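Skunus Community Help
Shared Workplaces > Kitchens, Break Areas and Small Appliances

Portable cooking plate on a small round side table: is this arrangement acceptable?

Posted by Brulwood Upper Floor Office
Nov 26, 2019

Our organization occupies the upper level of a converted building. The floor is open plan, with wood planks throughout and a railing along one side. We have no kitchen of our own. The nearest one is on the ground level and is shared with the other tenants, who have asked that it be kept free between noon and two.

Staff members have therefore requested permission to prepare simple hot food upstairs. The request is limited to soup, rice and tea. A flat, square portable cooking plate and a black pot with a lid have been obtained for this purpose. We have provisionally assigned a round side table to the activity. It is light in color, stands on three slender legs, and has a ring-shaped shelf beneath the top. It was purchased from Plustetti for the reading corner and was never intended as kitchen furniture.

Before written permission is given, we would be grateful for guidance on the following matters.

First, whether a three-legged table of this type may be used to support a cooking plate and a filled pot. Second, how the cord should be routed when the table stands away from the wall. Third, what distance should be kept between the table and the chairs. Our chairs are on casters and tend to travel.

We would also welcome any suggested wording for a notice. The office has a budget of 142 dollars remaining for furnishings this year, and a further request may be submitted in February if a different table is required.

Replies to this post

Đào Facilities Desk
Marked as helpful by the original poster

Thank you for setting out the particulars. We manage several shared floors and have received requests of this kind before. Our position is that a small cooking point can be permitted in an office, subject to the terms of the lease and the written consent of the building's management. Please obtain that consent before anything else is arranged. If the lease prohibits cooking outside the designated kitchen, the remaining points do not apply.

Assuming consent is given, we offer the following.

1. The table

A table with three legs does not rock on an uneven floor, and for that reason people often believe it to be the safer choice. The difficulty lies at the edge. When weight is placed on the part of the top that extends between two legs, the table can tip in that direction. A pot filled with soup, set down off center by a person in a hurry, may be sufficient. Someone leaning on the edge while stirring certainly may be.

We recommend that a cooking plate be placed only on a table with four legs, or on a fixed counter. The top should extend well beyond the plate on all sides, so that a spoon, a lid and a bowl can be put down without crowding. On a small round table the corners of a square appliance come closer to the edge than one expects when looking at it from the side.

The finish should also be considered. Many light wood tops are coated with a lacquer that marks under steam and heat. The instructions supplied with the appliance will state what kind of surface is permitted and how much clearance is needed. Those instructions take precedence over anything written on this site.
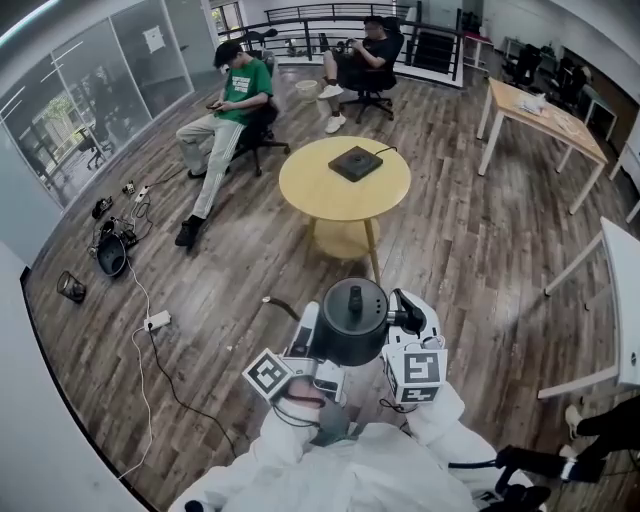 2. The cord

A cord that leaves the back of a table and continues across open floor will be caught by a foot or by a chair caster sooner or later. When it is caught, the appliance is pulled toward the edge, and the pot comes with it. This is the arrangement we are most often required to correct.

The table should stand against a wall, within reach of a fixed outlet, so that the cord has no open floor to cross. Extension cords should not be used with cooking appliances. A floor cord cover is suitable for a lamp or a monitor, but it does not resolve the matter of an overloaded extension. If no outlet is available at a wall, the cooking point should be located elsewhere.

3. Chairs and persons seated nearby

Persons who are seated and looking at their phones do not see a pot being carried past them. We mention this without criticism; it is the ordinary condition of any break area. Legs are stretched out, and a rolling chair is pushed back without a glance behind.

We ask our tenants to keep a clear space on every open side of the cooking table, wide enough for one person to walk through holding a pot in both hands. Chairs on casters are to be kept out of that space altogether. A strip of floor tape is inexpensive and has proved more effective on our floors than a printed notice. If seats are wanted near the food, stools without casters are preferable.

4. The railing

Your post mentions a railing along one side of the floor. Hot food should not be prepared or set down beside it. A railing with horizontal bars does not stop liquids or small objects from passing through to the level below. Please select the wall farthest from it.

5. Waste

Food waste should not be placed in an open office wastebasket. Provide a separate container with a lid, and have it emptied at the end of each working day. Paper towels used to wipe a hot plate should be allowed to cool fully before they are discarded.

6. Suggested wording for the notice

The following text has been used on our floors and may be copied freely.

"This cooking plate is for soup, rice and tea only. Please remain at the table while it is on. Switch it off and unplug it when you have finished. Carry the pot with both hands and put the lid on before you move it. Chairs are to be kept behind the line."

We suggest that the notice be placed at eye level on the wall and that it be printed in large type. Our own first version ran to two pages and was not read.

Plustetti Customer Correspondence

We thank the poster for the purchase. Our round side tables are sold for books, lamps, plants and cold drinks. We do not recommend their use with any heating or cooking appliance, and damage caused by heat is outside the terms of the guarantee. The lower ring is intended for light items such as magazines. It should not be used as a footrest.

Customers who require a sturdier product may wish to consult the utility table section of our catalog. Item 374 has four legs and a top suitable for kitchen use. We are unable to state whether it would fall within the stated budget, as delivery charges differ by area.

Upper Level Tenant, Skunus Member

We did more or less the same thing at our office and it was fine for a year. The table got a white ring on it — that was the only damage. We put a cork mat over the ring. I would say go ahead, but do move it to the wall.

One point that was not covered above: check the smell. On an open floor it goes everywhere, and with a stairwell it goes down to the neighbors as well. Rice is fine. Fish soup brought us a letter.

Comments on this reply

Đào Facilities Desk
We would ask readers not to rely on a cork mat as protection unless the appliance instructions permit one. A mat placed underneath may cover the ventilation openings of some models.

Brulwood Upper Floor Office
Our thanks to all who responded. The round table will be returned to the reading corner. A four-legged table will be requested in February, and the cooking point will be set against the inner wall once management has replied in writing. Until then, staff members have been asked to continue using the ground level kitchen outside the reserved hours. The wording of the notice will be adopted with one change — tea is to be listed first, as it accounts for most of the requests.

This topic remains open for further replies. Members are reminded that answers are limited to 4000 characters and that advice given here does not replace the instructions of the manufacturer or the rules of the building.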